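### 4.2 Changes in the sorting job

Before the Plesix cell was installed at the Kadilau returns depot, a shift of 7 sorters picked cans off the belt by hand and checked each one for dents and date stamps. After February the cell did the picking, and 2 sorters per shift moved to a new post that the depot calls "watching". They clear jams, confirm rejects on a screen and take over when a grasp fails. 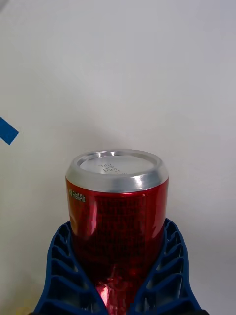 **Figure 3.** Wrist camera view of a red beverage can held between the two ribbed fingers of the gripper.

We logged 3,711 picks, of which 2,431 needed no action from a watcher. Sorters said their wrists hurt less, but several found the new post more tiring than the belt – the work comes in bursts, with long waits between them. Bilal Nassar, the shift lead, began rotating people every hour for this reason. Pay grades did not change, although watchers now answer for rejects they did not pick themselves. Two sorters raised this in interviews, and we return to it in Section 5.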